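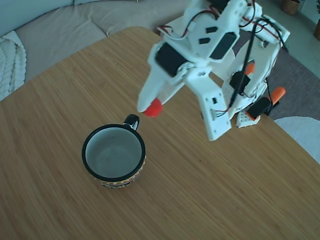
Slide 4. Arm over the mug, red fingertip near the handle.

Speaker notes, Tudor Munteanu, Tondgate workshop evening

Leave the slide up for the whole section. Start with the frame: brackets and plates are all printed, white, matte. Print time for the full set was 50 hours on the Mevari at home. Two brackets were reprinted after the screw holes came out tight.

Point to the finger. It is long and tapered, so a small angle error at the servo becomes a large error at the tip. Ask who has built a gripper before. Wait for hands.

Backlash. Measured 2 mm at the tip with the first horn screws, less after changing them. Don't give the second number, the gauge was borrowed and I did not repeat the test.

Handle approach. The arm comes in from above and to one side. Moves are split into 8 steps with a short pause after each - slow, but easy to stop by hand.

Wiring. Red and black wires loop over the top, thicker cable hangs down across the middle. Next version gets clips on the plates. Mention that the Dramani supply trips if all servos start together; the startup script now staggers them by 30 ms.

Skip the calibration part if we are past 7:40. Files are on the Laletti share, folder "arm_july". Next slide: wiring diagram.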